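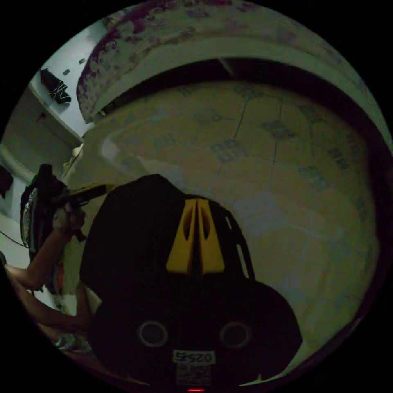 Galería: recogida de demostraciones con pinza manual, proyecto Trevesix

Tiempo de lectura: 2 min

Trevesix reúne ejemplos de manipulación doméstica para entrenar una política de control a dos manos. El protocolo lo redactó Jaqueline Beltrán en Clavine. La recogida se hace en viviendas habitadas de Nodville, con el mobiliario y los objetos que ya están allí. Cada episodio abarca una sola tarea, de principio a fin, y se guarda con el identificador del dispositivo y el código de la vivienda.

El conjunto suma por ahora 2.417 episodios, de los que 648 corresponden a tareas con prendas, bolsas y otros objetos deformables. Son los más costosos de anotar: el punto de agarre cambia de un intento a otro y la propia pinza tapa parte de la zona de trabajo. Anayeli Espinoza y Fulgencio Cisneros revisan el inicio y el final de cada secuencia antes de incorporarla.
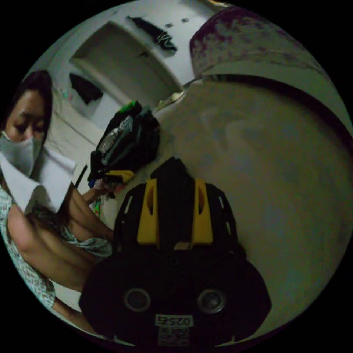

Agarre de una bolsa negra por el borde inferior, junto a la pinza 025. Categoría: deformables.

La duración media es de aproximadamente 8 segundos por agarre. Los episodios con pérdida de seguimiento se conservan en una partición aparte y no entran en el entrenamiento. La versión actual del esquema de anotación es la 6; los cambios propuestos por Eugeniusz Bednarek para las tareas bimanuales se aplicarán en junio.

Anotación y control de calidad: Dulce Bermúdez.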